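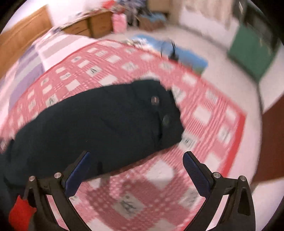 Janaka Matubbar wrote in to ask whether the lint check really has to come before the hose check, as she does hers the other way round. Either order is fine, Janaka! What matters is that both get done before the first load of the day.

Vikdale Shared Laundry – Spring Safety Checklist
Walked through March 17, 2018 by Shaimaa Farouk and Ehab Slaoui

I love doing this one. Two hours with a flashlight and you come out knowing the room better than you did all winter.

DRYERS

1. Lint screens clean and free of tears
OK. Dryer 3 has a brand new screen and it fits beautifully.

2. Lint behind and under machines
Needs work. Dryers 1 and 2 were fine, but we pulled a good fat handful from behind dryer 4. Cleared on the spot.

3. Exhaust duct is rigid or semi-rigid metal, no kinks
OK on all but dryer 2, where the duct is squashed against the wall. Ehab will move the machine forward.

4. Outside vent flap opens freely with dryer running
OK. Strong airflow, a big improvement on last fall!

WASHERS

5. Fill hoses: no bulges, cracks or rust at the fittings
Washer 1 has a small blister on the hot hose. Shut off at the valve and tagged out. New hoses ordered from Skilis, both sides, while we're at it.

6. Shutoff valves turn by hand
OK. The cold valve on washer 2 is stiff but moves.

7. Lid or door locks hold during spin
OK.

8. Machines level, no walking
Washer 3 has been creeping toward the sink again. Feet adjusted, locknuts tightened. Please tell us if it starts up again.

ELECTRICAL

9. Outlets near the sink trip when tested
OK, both reset properly.

10. No extension cords in use
One found, feeding the radio. Removed. The radio now lives on the shelf by the door and sounds better there anyway.

FLOOR, SHELVES AND EXITS

11. Floor drain clear
OK. Took a full bucket with no backup.

12. Detergent and bleach on separate shelves, caps on
Caps good. Bleach had wandered over next to the ammonia cleaner – moved, and the shelf is labeled now.

13. Path to back door clear
OK. Drying racks folded and hung up, thank you!

14. Extinguisher charged, pin in place
OK, needle in the green.

STILL OPEN

Washer 1 hoses (Shaimaa)
Dryer 2 duct (Ehab)
Yearly duct cleaning, quoted at $435 by Pirkis, $400 if we do it before the end of March. I say we grab it – Mostafa Chraibi has the booking form.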